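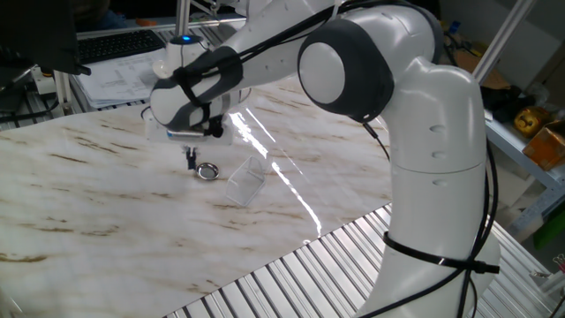 The arm over the marble-patterned table, with a small metal dish and a clear container in front of it.

Household testers wanted, part-time, Tranum

Ternari is looking for people who know housework and shop work well and can judge whether a machine is doing it properly. You do not need a technical background. We would like to hear from cleaners, shelf stackers, carers, kitchen staff and anyone who has run a home for a good few years.

The question we are working on is a simple one: which everyday chores can an arm do now, to a standard you would accept, and which can it not? Picking up small things from a shiny worktop is on the list. So are putting items into boxes, wiping down and tidying a counter. Our engineers score these jobs in their own way. We want scores from people who would otherwise do the work by hand.

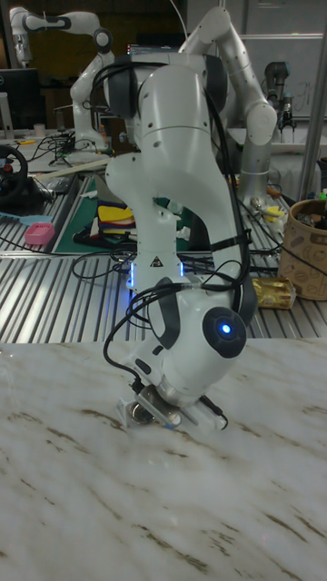
One of the arms at the marble-topped table. The bench behind it holds a green cutting mat.

What you would do

Each session lasts 4 hours. You watch a set of chores, mark each attempt as acceptable, poor or failed, and write a line or two on why. You will also do the same chores yourself so that we have something to compare with. There are 28 sessions between now and the end of April, and we ask people to commit to at least six. Joon-young Oh runs the sessions and will show you the scoring sheet on your first day.

Pay is £15 an hour, including breaks. Travel within the Clodis area is refunded on production of a ticket. 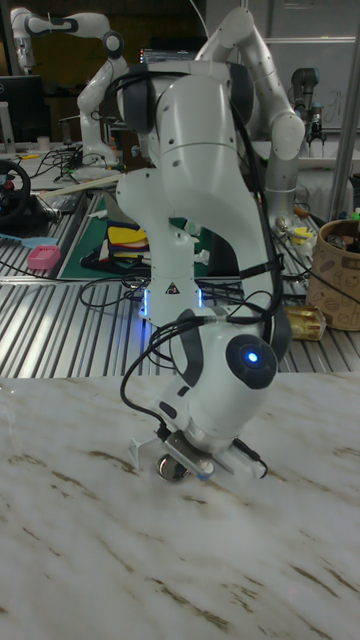

Close to the tabletop, with a second arm behind on the left.

What we ask

You should be over 18, able to stand for part of the session and willing to say plainly when a job has been done badly. Clear handwriting or basic typing is enough. You will stay behind the marked line while an arm is moving.

To apply, send a short note about the chores or shop work you know best to Ionuț Ardeleanu, Ternari, Coman House, Tranum. No CV is needed. We start reading applications on Monday and will reply to everyone.

Shares 28
Comments 4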